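Putting the back room together

The new furniture for the Skoltongate reading room came flat in boxes from Khattak, and most of it is now up. We ordered six low stools, three side tables and a set of white trays for pens, clips and the other small things that used to live in a shoebox by the door. Simão Bettencourt has been keeping the list of what is finished and what still needs a screw.

The legs go on first, upside down, with a mat on the floor so the tops don't get scratched. Each leg turns in by hand until it stops, then gets another quarter turn. If one wobbles, back it out and start again. Forcing it strips the thread, and Khattak charges for replacement tops. The bag of spare feet is in the drawer under the printer - please put it back there when you have taken what you need.

White legs on a black mat, and one of the white trays with its dividers.

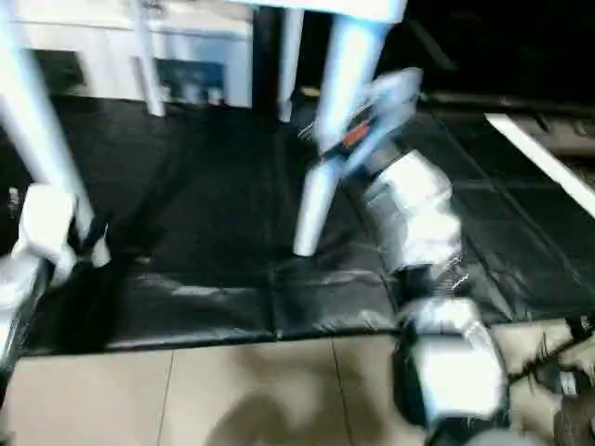
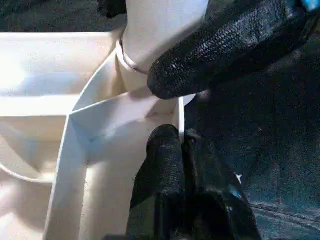 Aiguo Hao has asked that we agree on what goes in which compartment before anyone fills them. His suggestion is pens and pencils in the long sections, clips and pins in the small ones, and tape, glue and scissors in the widest. Labels will be printed once that is settled. Batteries should not go in the trays at all. They have their own tin at the front desk, and used ones go to the Cirkmont drop-off with the light bulbs.

The old chairs are stacked by the side entrance. Workenow will collect them in November, and until then anyone who wants one can take it home. Two have loose backs and are marked with tape. The budget for the room was 1,000 dollars and there is roughly 200 left, enough for a lamp and a second coat rack. If you would rather see it spent on something else, write it on the sheet by the kettle.

The room stays open during its usual hours while the last tables are finished. Cardboard can be flattened and left behind the door, and Simão will take it out with the Friday recycling.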